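4.3 把持物の解放に関する不具合

本節では、Schwerdtfegerセルにおける玩具食材の移載試行で生じた失敗のうち、解放動作に関わるものを扱う。把持そのものの失敗は4.2節で述べたため、ここでは把持が成立したと制御系が判定した後の区間に限る。

収集期間中の総試行数は3899であり、そのうち解放区間で異常終了と記録されたものは58件であった。件数としては少ないが、このうち42件はバナナの玩具を対象とした試行に集中していた。同じ卓上で扱ったイチゴやオレンジの玩具では、同種の異常は散発的にしか記録されていない。対象物ごとの試行数は表5に示したとおりで、バナナの試行が特に多いわけではない。

アームの制御にはPusiaを、試行の記録と再生にはSkumitzを用いた。Skumitzは関節角、指の開度、指令電流を同じ時刻軸で保存する。異常終了の判定は、解放指令の送出後に指の開度が目標値に達しないまま制限時間を超えた場合、または開度が目標値に達したにもかかわらず対象物が指先に残っていると作業者が記入した場合のいずれかとした。前者を開度不足、後者を付着残りと呼ぶ。

バナナの玩具は細長く湾曲しており、指で挟む位置によって先端の向きが大きく変わる。図6は、黒いグリッパがバナナを保持した状態を示す。卓上にはこのほか、皿に載せたケチャップ容器、オレンジとイチゴの玩具、ボウルなどを置いている。

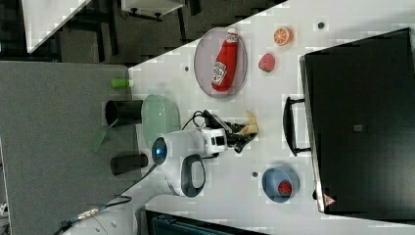 図6 バナナの玩具を把持したアームと卓上の配置

開度不足に分類した試行の電流波形を見ると、解放指令の直後に電流が立ち上がり、そのまま制限値付近で推移するものが大半を占めた。これは指が開く方向に何らかの拘束を受けていることを示す。一方、開く前の区間では波形に目立った差がなく、把持時の電流だけから後の異常を予測することは難しかった。当初はグリッパ内部の摩擦増加を疑い、Msimangが駆動部を分解して点検したが、摩耗や異物は認められなかった。無負荷での開閉を繰り返しても再現しなかったため、原因は対象物と容器の組み合わせにあると考えた。

そこで、異常終了した試行を投入先の容器別に整理した。開度不足は、開口の狭い容器へバナナを入れる動作で多く、大きな水切りかごや皿に置く動作ではほとんど見られなかった。開口の狭い容器では、指が容器の縁に近い高さまで下がるため、指の外側に残る余裕が小さくなる。この状態で解放指令を送ると、開き始めた指が容器の内壁または縁に当たり、目標開度に届かない。図7に、緑色のカップを対象とした作業での指とカップの位置関係を示す。

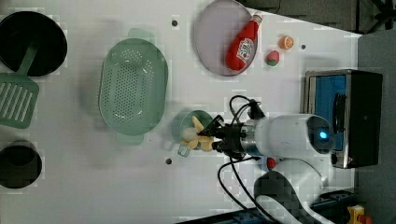
図7 緑色のカップ上でバナナを保持するグリッパ

さらに問題となったのは、開度不足が起きた後の復帰動作である。当時の設定では、制限時間を超えると、指の状態にかかわらずアームを待機姿勢へ戻していた。指が容器に突き当たったまま上昇するため、容器が引きずられるか、持ち上がることがある。この挙動は3件で確認された。いずれも作業者が非常停止を操作し、人や機器への被害はなかったが、3件のうち1件では容器が隣の皿に接触した。作業者が卓の近くで次の配置を準備している場合もあり、安全上見過ごせない。

付着残りについては事情が異なる。指は目標値まで開いており、電流波形も正常な試行と区別できない。指先の当て材にバナナの表面が貼り付いたと推定しているが、当て材の清掃前後で発生率を比べる試験は行っておらず、現時点では推定にとどまる。

以上を受けて、次の変更を加えた。第一に、投入先が狭い容器の場合は解放高さを引き上げ、指先が縁より上にある状態で開くようにした。第二に、目標開度を容器ごとに設定し、対象物が離れるのに必要な幅だけ開くこととした。第三に、開度が目標に達しない場合はその場で停止し、作業者の確認を待つこととした。待機姿勢への自動復帰は廃止した。

変更後にProrndaleで行った追加試行では、開度不足は再現していない。ただし、解放高さを上げたことで、バナナが縁に当たって容器の外に落ちる例が新たに生じた。落下は試行としては失敗に数えるが、アームが容器を拘束したまま動く事象に比べて危険は小さいと判断し、現行の設定を維持している。落下を減らすには把持位置を端に寄せ、バナナを縦に近い姿勢で入れる必要がある。把持姿勢の選択については5.1節で述べる。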